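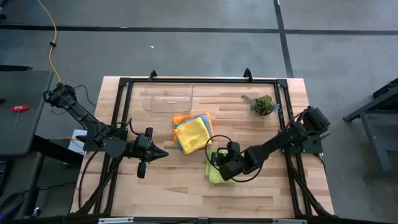

Ya-wen Tsao来信说，她照上一版的办法洗了一件旧毛衣，衣身没有缩，袖口却松成了喇叭口，问是不是水温的问题，还是一开始就不该拧。她还说，剩下的毛线在柜子里放了几年，拿出来一绕就断，想知道这种线还能不能救。

袖口松，多半是提着湿衣服走了几步路。羊毛吸足水以后很重，整件的重量挂在肩和袖子上，罗纹最先撑开。水温的影响主要在缩，不在松。断线的事放在后面"旧线"一节里讲。这一页借这次来信重新整理了一遍，旧版里写错的两处也改了，改动日期是2022年3月25日。

## 洗之前

先看有没有破洞、脱线、松掉的扣子。小洞下水以后会变大，先用同色线松松地缝住，洗完再正式补。扣子松的剪下来，跟线头一起放进小袋里。

把里面翻出来。口袋里的纸巾要掏干净，这一条写了很多年，还是每年都有人洗出一身纸屑。

量尺寸。衣长、胸宽、袖长、袖口宽，四个数写在纸上。胸宽从腋下量到腋下，衣长从后领中间量到下摆。纸贴在洗衣池旁边的墙上，晾的时候要用。没有软尺的，可以把毛衣平铺在旧床单上，用粉笔沿着边画一圈。粉笔别用红色和蓝色的，会印到湿羊毛上。

深色和拼色的衣服要试色。找一处里面的缝边，用湿的白棉布压一分钟，看布上有没有颜色。掉色不多的可以单独洗，用冷水，动作快一点，不要浸泡。掉得厉害的，尤其是深色跟白色拼在一起的提花，我不在家里洗。

## 手洗

盆要够大，衣服放进去以后手还能在四周活动。先放水，再放洗涤剂，搅开，最后放衣服。水的温度用手背试，不觉得热就行。有温度计的，看着不要超过30度这类说法各处都有，按线标上写的来。线标丢了的，一律冷水。

洗涤剂用羊毛专用的。我这里用的是Clemau的免漂洗型，一小盖一盆水。用普通洗发水也可以，选不带护发成分的，带护发成分的洗完发黏，下次钩针织针碰上去都发涩。洗衣粉、肥皂、含酶的洗衣液都不用在羊毛上。柔顺剂也不用。

衣服放进去，用手掌往下压，让水慢慢渗进去。不要揉，不要搓，不要提起来再放下。领口和袖口脏的地方，蘸一点洗涤剂，用指腹轻轻按。泡十来分钟。脏得厉害的换一盆水再泡一次，比在一盆水里多揉几下要好。

漂洗的水跟洗的水温度要一样。这条比水温本身重要。一盆温一盆凉，羊毛来回几次就毡住了，毡住以后没有办法还原。水龙头不要直接冲在衣服上，先把衣服推到一边，或者先接好第二盆水再把衣服捧过去。

捧的时候两只手从底下托起来，整团托，像托一块豆腐。袖子不要垂下来。Ya-wen Tsao的袖口大概就是在这一步松掉的。

## 去水

在盆里先压一遍，把水倒掉，再压一遍。然后铺一条干的大浴巾，衣服平放在上面，袖子折进来，连毛巾一起卷成筒，从一头按到另一头。可以跪在上面压。第一条毛巾湿透了换第二条。

不要拧。拧过的地方会有斜的纹路，麻花花样上看不太出来，平针上很明显。

洗衣机只脱水不洗，可以用，前提是衣服装在网袋里，网袋的口扎紧，转速选最低，时间选最短。旧的机器最低转速也不低，就老实用毛巾。粗线的厚外套用毛巾去水要费很大力气，我自己是用机器的。羊驼毛和马海毛的不进机器。

## 晾

平铺。下面垫干毛巾，毛巾下面有网架最好，没有网架就放在地板上，离暖气远一点。照着先前写的四个数摆尺寸，胸宽不够往外推，长了往里收。用手掌推，别用手指拽。罗纹的部分往中间拢紧，一条一条排直，干了以后就是这个样子。

Piteo那边冬天屋里干，薄毛衣一夜就好，厚的两天。南方梅雨时候厚毛衣平铺四天还是潮的，闻起来有味道，可以开电风扇对着天花板吹，让屋里空气动起来。每天翻一次面，底下的毛巾换干的。

衣架不用。实在没有地方平铺，可以把毛衣从腋下对折，横搭在套了毛巾的粗竹竿上，袖子也搭过来，不要垂着。只限于已经干到七八成的。

晒太阳只晒背阴的那种。白色羊毛直晒会发黄，手染线直晒会褪，而且褪得不匀。

## 袖口松了以后

已经松成喇叭口的，分几种。

线本身没坏，只是撑开了。把袖口那一截单独浸湿，挤掉水，用手把罗纹拢成窄窄的一束，平放晾干。一次不行做两次。羊毛含量高的一般能回来七八成。棉线和腈纶回不来。

拢不回来的，在里面穿弹力线。用毛线针从反面走，每隔两行穿一圈，只挑反面的半针，正面看不见。弹力线不要拉得太紧，穿完套在手上试，手能顺着进出就可以。线头留长一点，打结以后藏进侧缝里。透明的弹力线好藏，但是用两三年就脆，颜色接近的棉包弹力线耐用些。

再不行就拆掉重织。从袖口往上织的毛衣，收尾不在袖口，拆不动，要在罗纹上方挑一行针。找一行平针，用比原来小一号的环针，把整圈的右腿都挑起来，再在下面剪断一针，一针一针把横线抽出来。抽完下半截就掉下来了，针上剩下一圈活针，往下织新的罗纹。方向跟原来反着，罗纹和平针看不出差别，麻花和提花会错半针。新罗纹用小两号的针，收针用弹性收针法。收太紧手伸不出来，这也是常有的。

掉下来的那半截不要扔，拆成线，绕起来洗一遍，可以补别处。

## 起球

新毛衣头几次穿都会起，浮毛走掉以后会好一些。软捻的线一直起。

手摘伤线，会把还连着的纤维一起拔出来。用小剪刀贴着剪，慢，但最稳。电动去球器要把衣服摊平绷住，不在缝边、扣眼和麻花凸起的地方用。我拿它在一件平针开衫的口袋角上推出过一个洞，补起来用了一个晚上。

毛衣梳和那种粗糙的石头都可以用在厚的粗纺线上，顺一个方向刮。细羊绒不要用石头。

刮下来的毛球能留着填针插。

## 小洞和磨薄的地方

胳膊肘磨薄了，还没破，这时候补最省事。从反面衬一只表面光滑的东西，木蘑菇、旧灯泡、倒扣的小碗都行。用跟原线粗细差不多或略细的线，沿着原来的针目走一遍，叫重复缝。针从V字的底下出来，绕过上一行那一针的两条腿，再回到同一个底下。补的范围要比薄的地方大两三针，只补正中间，旁边很快又破。

已经破了的小洞，断一两针的，用钩针把掉下来的针钩回去，跟旁边的针缝住。断得多的，先把四周的活针都穿在细线上，免得再跑。然后拉横的底线，一行一条，底线上再做针目。底线的松紧跟原来的行一样，太紧了会皱成一团。

提花毛衣的洞，先把花样画在方格纸上再动针。对着衣服边看边缝，容易错一行，错了要等全部做完才看得出来。

补线的颜色在日光下对，灯下对不准。旧毛衣褪过色，原来剩下的线反而比衣服深，可以把那一小段线洗几次，在窗台上放一个星期再用。Räsänen的补线卡颜色多，一张卡上每样只有一点，补袜跟不够，补胳膊肘一边够用。

袜子的跟和底，补线里可以并一股尼龙细线。并了以后洗不烂，脚感硬一些，怕硬的只在脚跟并。

## 剩线怎么放

洗干净的手，干燥的天，把剩线都拿出来。线标还在的，从线标上剪下色号和缸号，跟线绑在一起。线标不在的，写一张纸条，写大概的成分和用过的针号。不知道成分的，剪一小截用火试：羊毛烧起来有烧头发的味道，灰一捻就碎；腈纶会化成硬珠子；棉像烧纸。在水池上烧，用镊子夹着。

我的登记本从搬家那年开始记，到今年编号排到2,011，里面很多早就用完了。不用记到这个程度。想记的话，写颜色、成分、克数、放在哪个盒子，四样就够。克数用厨房秤称，织之前称一次，织完再称一次，下次同样的袜子要多少线心里就有数。我的码数三十八九的短袜，细袜线一双用掉69克，剩下的刚好够做两只条纹袜口。

线团不要绕太紧。绕的时候把手指垫在底下，绕几圈抽出来换个方向，这样线不会一直绷着。绕紧的线放久了没有弹性，织出来当时看着平整，一洗就缩。很细的剩线可以绕在硬纸片上，纸片两边剪个小口卡住线头。

盒子用有盖的，里面放雪松木块，或者干薰衣草。雪松木每年用砂纸磨一次表面，磨出味道来再放回去。樟脑丸味道太重，进了羊毛洗几次都在，我不放。塑料密封袋能防虫，线一定要干透再封，袋子里有一点水汽就会发霉。

不同来路的线先隔开。二手的、别人送的、市集上买的，进柜子之前装袋放冷冻室，冻三天，拿出来在室温放一天，再冻三天。拿出来时等袋子外面的水珠干了再打开。旧货里有蛾子卵是看不见的。

每年11月翻一次柜子，拆开，抖一抖，看盒底有没有沙粒一样的东西或者白色的丝。有的话，整盒都拿去冻，柜子用吸尘器吸角落，吸完的袋子当天扔到屋外。

## 旧线

Ya-wen Tsao说的一绕就断，先查断在哪里。

断的地方都在线团的同一侧，断口发毛、参差，那是虫咬的。一团线被蛀穿，每绕一圈断一次。这种线没有坏，只是短了，冻过以后可以拿来做百家毯或者填玩偶。长度够的接起来织也行，羊毛用唾液或者温水搓接，两头各撕开一段，叠在一起，在掌心里搓热。超耐洗处理过的羊毛搓不住，要用俄罗斯接线法，把线头穿回自己的线芯里。

到处都断，轻轻一扯就开，是纤维老化了。多半在阳光照得到的架子上放过，或者染得很深的黑色。这种线救不回来，织成衣服也穿不住。试的办法是剪一段，两手各绕一圈，慢慢用力，正常的羊毛会先伸长再断，老化的不伸长，直接断开。

只在某一段断，前后都好，可能是纺的时候捻度不匀，剪掉那段接上就是。Zatdale的单股粗线买回来就有这种情况，一团里碰到一两处，织之前整团过一遍手，比织到一半断掉好处理。

拆下来的旧线是弯的，像方便面。绕成大圈，用棉线在四处松松绑住，8字形绑，泡在温水里半小时，挤干，挂起来。下面不要吊重东西，吊了线会失去弹性，织好的衣服一洗就变小。只挂着，让它自己垂直。干了还有一点弯不要紧，织进去以后洗一次就平了。

椅背可以当绕线架。两把椅子背靠背放，距离拉开，绕完一圈大线，先绑好再取下来。椅子要重，轻的会越绕越近。

## 缸号不同

剩线拼一件衣服，同一个色号常常缸号不一样，放在一起看不出来，织上去有一道明显的分界。两行一换，一团织两行，另一团织两行，换个十来行再全用新的，分界就散开了。织圈的时候一行一换。换线在侧边，线松松地带上去，太紧边会缩。

也可以把不同缸号的用在不同部位，袖子一种，衣身一种，领子和袖口一种。接缝处光线本来就不同，不容易看出来。

## 织针和工具

竹针用久了尖头起毛，会钩线。拿最细的砂纸转着磨几下，再用蜡纸擦一遍，擦完用旧布把浮蜡抹掉，先在废线上织几行，别直接上浅色的活。金属针有黏的感觉，用温水和一点洗洁精擦，擦干。

环针的软管卷得太紧，放热水里泡一两分钟，拿出来拉直，等凉了再松手。软管跟针的接口松了就不要再用，会夹线。

针号磨掉看不清的，买一块量针板。钩针的号和棒针的号不是一套，美国的和公制的也不是一套，我只看毫米。

记号扣用线圈也行，剪一小段对比色的棉线打结，几十个不值一块钱。不要用会掉色的红线，尤其在白毛衣上。

一套针不够用时，袖子的活针可以穿在旧棉线上等着。线要比针目滑，棉的比毛的好抽。穿的时候数一遍，写在纸上，别在旁边。

## 样片

织衣服之前织样片，这一条大家都知道。样片要洗，洗法跟将来洗衣服一样，干了再量。没洗过的样片量出来的数，织纯羊毛时差得不多，织超耐洗羊毛会差一大截，洗完往长里走。

起40针，织到接近正方，四周各留几针不量，只量中间。我早年为了省线只起18针，边上卷着，量出来一次一个样。样片晾的时候不要钉针，除非成衣也打算钉。

量完的样片不要马上拆。缺线的时候再拆，平时放在盒子里，跟剩线绑在一起，补衣服时可以先拿它试补法和试去球器。洗过很多次的样片颜色跟旧衣服接近，拆下来补洞正合适。我有几片跟着衣服一起洗的，装在网袋里，衣服洗一次它洗一次。

## 收起来过夏

洗干净才收。看着不脏的也要洗，领口和腋下的汗渍放一个夏天会发黄，虫也先从那里咬。扣子全部扣上，袖子往后折，中间垫一张无酸纸，卷起来或者叠两折。重的放底下。挂着收的毛衣，到秋天肩上会有两个尖角，用蒸汽对着喷，拿手按平，能去掉大半。

真空压缩袋对厚毛衣不好，压一季出来的折痕很深，花样也塌了。被子可以压，毛衣用透气的棉布袋，旧枕套洗干净就能用，袋口折两道，夹子夹住。

标签写在袋子外面。写谁的、什么颜色、有没有要补的地方。要补的那几件单独放一袋，放在最上面，天凉之前先拿出来。

Ya-wen Tsao那件如果罗纹是羊毛的，先试浸湿拢紧那个办法，做完放两天再决定要不要穿弹力线。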